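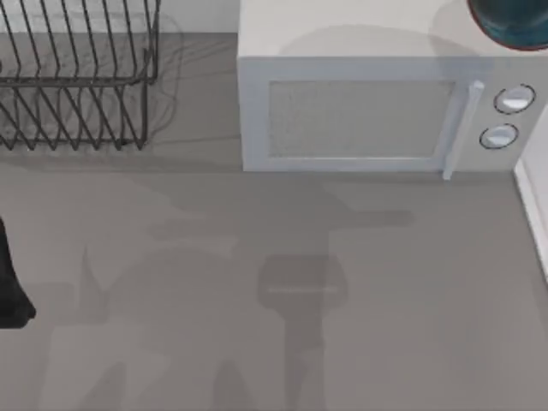 The simulated kitchen bench at Keskin: microwave, dish rack, and the shadow of the arm across the counter.

I went to the Keskin open day in September with one question, whether a machine can do any of the jobs I do at home before 7 in the morning. I run a small lunch bar and do a lot of wiping, stacking and reheating, so I have an interest.

Keskin takes up the back half of an old cannery in Forel. Parking was free but the signs were poor, and I walked past the entrance twice. Entry was by gold coin donation. They gave out a paper map at the door, and the kitchen work was at the far end, past the pallet wrapping and the label printers.

The kitchen section started on a screen. The group there, Venarero, does most of its practice in a computer-rendered kitchen before anything goes near a real one. I had expected something flashier. It was a grey benchtop with a white microwave, a blue-green bowl sitting on top of it and a wire dish rack with nothing in it. The microwave has two round knobs and a long upright handle, a lot like the one in my mum's old unit.

The chore on the program was opening the microwave door. They ran it 13 times while I was standing there, starting the arm from a different spot on each run. It got the door open on most of them. On 3 it missed the handle, closed on air and carried on as if it had hold of something. The staff were relaxed about this and said the misses were more use to them than the good runs.

I asked why the door was so hard. The answer was that a handle is narrow and the door swings in an arc, so the arm has to move with it or it loses its grip or pulls the whole oven forward. I have done that myself with a cheap microwave on a slippery bench. Turning a knob was on the list for later in the year. Getting the bowl down was further off, and they would not give a date for it.

Next door was the real bench, run by Iltent. The pace was the main thing I noticed. Moving one mug from a rack to a shelf took long enough that the man beside me went for a coffee and came back before it was done. It did not drop the mug. A tea towel was another matter – it picked the towel up by one corner, put it down in a heap and stopped, and someone had to reset it.

The shop-floor side was well ahead. A packing arm was putting tins into cartons at about 300 an hour with one person watching it. The tins were all the same size and arrived the same way up, and the staff were open about how much that helped. They had a tray of mixed jars to one side and did not run it while I was there.

As for my own jobs, I would not buy anything yet. The packing arm would suit a business with one product and a lot of it. For a kitchen where the cups change and somebody always leaves a spoon in the way, I think we are years off. Opening a door is a start, but it is a small part of heating up someone's lunch.

The sausage sizzle was out the back near the loading dock and closed at two. Wear flat shoes if you go, the floor is rough concrete the whole way through. The toilets are at the Forel end of the building and there is a ramp beside the main steps.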